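Szalai suturing cell, Kinmont bench: setup and care

README for whoever inherits the cell. Read it before touching the wrist camera. The last person to skip it spent most of August recalibrating.

What's in the folder
147 episodes, 2 instruments, one fixed set of camera settings. Episodes 1 to 100 were recorded before we replaced the drive cable on the needle driver. The rest came after, and the jaw readings differ enough that you should not mix them without looking at the notes file.

Before a run
Home both arms with the jaws open. Wipe the camera window with the lint-free cloth, never your sleeve. Set exposure by hand at 385; auto exposure sees one shiny fold and panics.

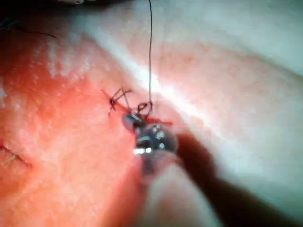

Check the jaws for play at the start of the day and again after lunch. If the tip wobbles, tighten the Soder collar a quarter turn, then re-home. A half turn feels more satisfying and strips the thread.

After a run
Pull leftover suture off the instruments before it finds its way into the wrist joint. Clean the jaws, dry them, park them closed.

Known problems
Glare drifts whenever the lamp is bumped, and the lamp is always bumped. Close to the lens, everything is soft; the focus ring is glued on purpose.

Spare cables are in the Sistorville cabinet, bottom drawer, under the manuals for a machine we no longer own.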